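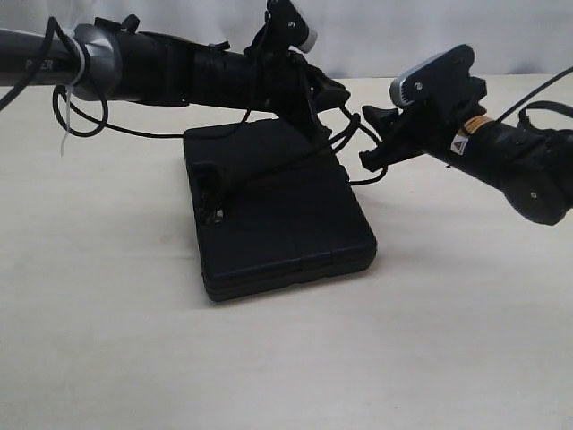
Lellico Adds Rectangular Hard Case to Its Storage Line

MESEX, May – Lellico, a maker of storage and carrying cases for the home and workshop, today announced a black plastic case that joins its Lunetti line. The new model is called the Lunetti 32 and goes on sale Friday through the company's website and at the Beaulieu hardware stores.

The Lunetti 32 is a plain rectangular case meant for hand tools, sewing supplies, chargers, small parts and other things that tend to end up loose in a drawer. It is sold empty, with no foam insert. Buyers who want to divide the inside can order a set of 6 removable dividers separately.

"Most of the letters we get are about size," said Chia-hao Tsai, product manager at Lellico. "People want a case that fits on a normal shelf and still takes a full-size screwdriver. We went through a lot of drawings before we settled on this shape."

Before starting work on the case, Lellico sent a survey to customers who had bought one of its earlier models. The company received 2,532 replies. Respondents asked most often for a case with straight sides, a lid that stays up when opened, and a flat base that does not rock on a table. Many also asked for black, a color Lellico had not offered in the Lunetti line before. Earlier models were sold in gray and dark green, and both colors will remain available in the smaller sizes.

The straight sides let owners stand several cases next to each other on a shelf or stack them in a closet. Lellico recommends stacks of no more than four when the cases are full. A blank paper label is included in the box and can be stuck to the lid or to either short end.

Su-chen Yen, who runs the customer service desk, said the company has also changed the way it handles spare parts. Latches, hinges and handles for the Lunetti 32 can be ordered one at a time, and the order form now shows a drawing of each part with its number. "Before this, you had to buy the whole kit to get one latch," Yen said. "That was a common complaint and we agreed with it."

The first 50 orders placed through the website will include the divider set at no extra charge. Store orders are not part of this offer. Cases ship in a cardboard sleeve and can be returned unused within the usual return period.

Retailers who want to carry the Lunetti line can request a price list and a sample case from the Lellico sales office. Requests for samples should include a shipping address and the name of the store.

Media contact:
Su-chen Yen
Lellico Customer Service, Mesex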